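The Patient Hand
At a workshop in Virner, people spend their days teaching kitchen work to a machine that learns only from being shown

By our staff writer

At half past eight on a Tuesday the first operator of the day sits down on a low stool, puts two fingers and a thumb into a handle that looks like a large pair of tongs, and closes it. On the other side of a glass screen a robot arm closes its own gripper. She opens the handle, and the gripper opens. She does this a few more times, like a pianist who plays one scale before the concert, and then she presses a pedal and the work begins.

The work, this morning, is clearing up after a meal. A cup must be put inside another cup. A bowl must be lifted and placed on a plate. A sponge must be found, taken and carried to the sink side of the counter. When the task is done she presses the pedal again, a colleague moves everything to different places, and she starts from the beginning. In one shift she may put the same bowl on the same plate more times than most of us do in a year.

I had come to Virner because I wanted to understand a thing that seemed strange to me. We read every week that machines are learning by themselves. But the company I visited, Flilline, spends the largest part of its money on salaries for people who move their hands.

Flilline rents the upper floor of a former shoe warehouse near the river. There are seven stations, each with a counter, an arm and a stool. The stations do not look the same, and this is on purpose. One has a counter of dark stone, one has a steel sink that was bought from a restaurant which closed, one has tiles. The lamps can be turned to different angles. The company's idea is that a robot which has seen only one kitchen will know only this kitchen, and will be lost when somebody changes the tablecloth.

There are two ways to show the task, and the people at Flilline have strong feelings about both of them.

The older way is by hand. The operator stands beside the arm, switches it into a soft mode where the motors carry only its own weight, and takes hold of it near the wrist. Then she leads it through the movement, as you would lead a child's hand that is learning to write. The joints remember each position. I was allowed to try it, and the arm was lighter than I expected, but it had its own opinion about where the elbow should go. I brought it down to a cup, pushed the cup over, and was told kindly that everybody does this.

The second way is by remote control, and it is what most of the stations use now. The operator does not touch the robot. She holds the handle, and the arm follows with a delay so small that after ten minutes I did not notice it anymore. The handle is made by a supplier called Urkotix and it has a weak motor inside, so that when the gripper meets something hard, the fingers of the operator feel a little resistance. It is not the real feeling of a bowl. One of the operators compared it to shaking hands with thick winter gloves on, and said that you learn to listen through the glove.

Both ways have a price. When you guide the arm by hand, the movement is natural and slow, but your own body stands in the picture, and the robot may learn things about a sleeve that it should not learn. When you guide it from a distance, the picture is clean, but you have lost your touch and must work mainly with your eyes. New operators press too hard. They also hurry, and hurry is the fault which the trainers correct most often.

The view from the wrist is the most important one. Every operator has a monitor on the left side that shows what the small camera close to the gripper is seeing, and after some weeks many of them look almost only there. It takes time to get used to it. A person never sees her kitchen from the palm of her own hand. Things come up from below, go out at the side, and become very big just before you touch them. 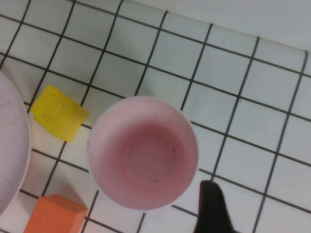
The tiled counter from the wrist camera, with the tip of one black gripper finger near the rim of a pink bowl.

A round bowl is a good teacher, I was told, for the reason that it has no handle and no corner. You can take it from any side, and so you must decide. One operator comes always from the right. Another prefers to go far over the bowl and take the wall that is away from her. If ten people show ten different habits, the robot can become confused and try to do something in the middle between them, which may be no good at all. In the first months Flilline let everyone work as they liked. The arm learned from all of them and then stopped above the bowl, trembling a little, like a guest who cannot choose a chair.

Now there is a written guide, seven pages long, which hangs at each station. It has become almost a book of manners. Approach slowly. Do not change your mind when you are close. If you miss, do not pretend that you did not miss: open the gripper, go up, come back. This last rule surprised me. I had thought that only perfect examples would be kept, but the mistakes which are repaired well are among the most valuable ones. A robot that has seen only success does not know what to do on a bad day. So a part of every week is given to making errors with care. The bowl is pushed a little too far, or the sponge is taken at one corner so that it turns, and the operator shows how to get out of the trouble.

I asked how many examples are needed before the arm can do a task alone. Nobody in the building likes this question, and I understand them, for the answer changes with each task. For putting the bowl on the plate, the team stopped recording at 688. They told me that the first half brought most of the progress and the second half was for the difficult places, such as a bowl very near to the wall, or a plate of almost the same color as the counter.

Pale things are a problem in general. On the white tiles a light plate can nearly disappear when the lamp is strong, and the dark lines between the tiles are then a help, as the eye can see where they stop. The operators use them without thinking. Whether the robot uses them too is something the engineers would like to know better. In October they moved one task from the tiled station to the stone one, and the arm, which had been quite sure of itself, began to put things down a hand's width too early. They spent a long time on that, and they are still not certain about the explanation.

The operators come from many kinds of work. I met a former dental assistant, a man who had repaired sewing machines, and two students who pay their rent this way. The dental assistant is considered the best in the building. She said that her old job had taught her to move small tools in a small space while looking in another direction, and that she had not thought it would be useful to anyone again.

It is tiring work, although it does not look so. The shoulders become stiff. The attention goes down after about forty minutes, and the recordings show it — the movements become shorter and less smooth, and the pauses come in wrong places. Because of this there is a break at every hour, and the operators change stations at noon. They are paid for the shift and not for the number of recordings. Flilline tried the other system for a short time, and the robots learned to be careless.

Not everyone believes in this road. At Sandoval, a smaller company on the other side of the town, they think that showing by hand is too slow and too expensive, and they let their arms practice in a simulated kitchen on a computer, where a bowl can be dropped all night and there is nothing to clean in the morning. I visited them too. Their arms were quick and rather bold. But in the corner I noticed a stool and a remote handle of the same type that I had seen before. They keep it, they explained, for the last part, when the arm can do nearly everything and somebody has to show it how soft a sponge is.

There is also the question which I did not know how to ask politely, so I asked it at lunch. What does it feel like to teach a machine work that people are paid for? The answers were different. The man of the sewing machines shrugged and said that he has washed enough dishes in his life and would not fight for them. One of the students was less calm about it. She thinks about her mother, who has cleaned offices for many years, and she has not told her exactly what her job is.

In the afternoon I watched the arm work without a human hand behind it. The operator sat with her arms crossed, only her foot near the stop pedal. The gripper went down beside a bowl, waited, closed on the rim and lifted it. The bowl went to the plate in a wide curve, wider than necessary, with a small lowering of the wrist at the end.

Her colleagues laughed, and I had to ask why. The wide curve was hers, they said. She does it also with her coffee cup.

She pressed the pedal. The colleague came around the glass, took the bowl from the plate and put it in a new place, closer to the wall.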